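Volver a escribir cartas

En diciembre me propuse una cosa un poco tonta: mandar 4 cartas a mano antes de que acabara el invierno. Cartas de verdad, con sobre y sello – ¡y con mi letra espantosa!

La primera me costó una tarde entera. Se me cansaba la mano a la media página y no sabía ni cómo empezar, porque en el móvil una ya no saluda, suelta lo que sea y listo. La segunda fue para una amiga que vive en Tuvari, a 2350 kilómetros, y tardó 10 días en llegar. Me contestó con otra, larguísima, y la he leído no sé cuántas veces.

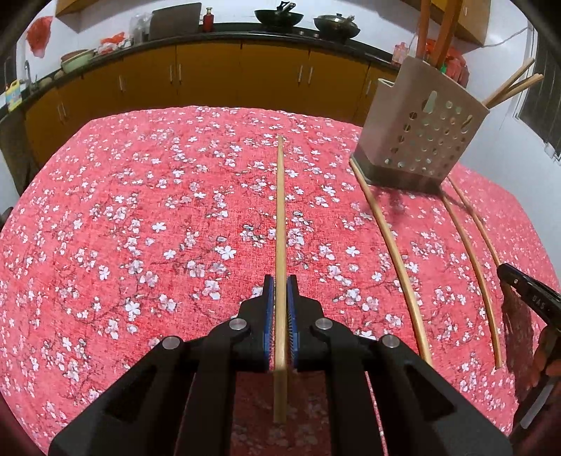
Escribir despacio me ha cambiado lo que cuento. Como no hay prisa, acabo metiendo cosas pequeñas: lo que comí, el ruido de la calle, que el mantel rojo coral tiene flores blancas y unas ramitas oscuras muy finas. Me faltan dos cartas todavía, y una es para mi tía, que me va a corregir las tildes.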